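Desk telephone

A desk telephone, or desk phone, is a corded telephone meant to sit on a table or desk, with a handset resting on a base and a keypad for dialing. The term is used loosely. Sellers apply it to almost anything that is not a cell phone, and the line between a desk model and a wall model is thinner than catalogs suggest.

Claims that a corded set is "always reliable" should be read with care. A basic model may draw its power from the line, but many office sets need an outlet or a network, and they go dead in an outage like everything else.

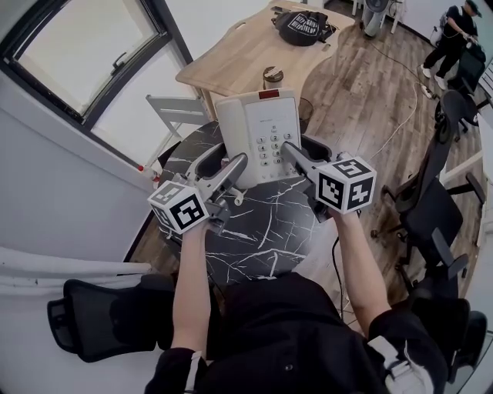
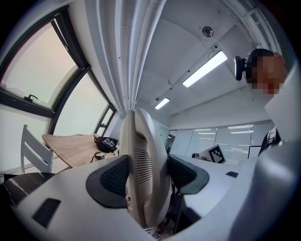 Leszek Tokarz disagrees with much of this, writing that his own set in Hawthorne has worked for 19 years on the same cord and that people blame the phone when the wall jack is at fault. One set proves little, though the point about jacks is fair.

Placement advice is mostly habit. The usual rule puts the phone on the side of the hand that does not write, and no source for it is ever given. A cord of about 60 inches is often called enough for any desk, a figure that seems to be copied from one guide to the next.

See also: Handset; Telephone cord; Wall telephone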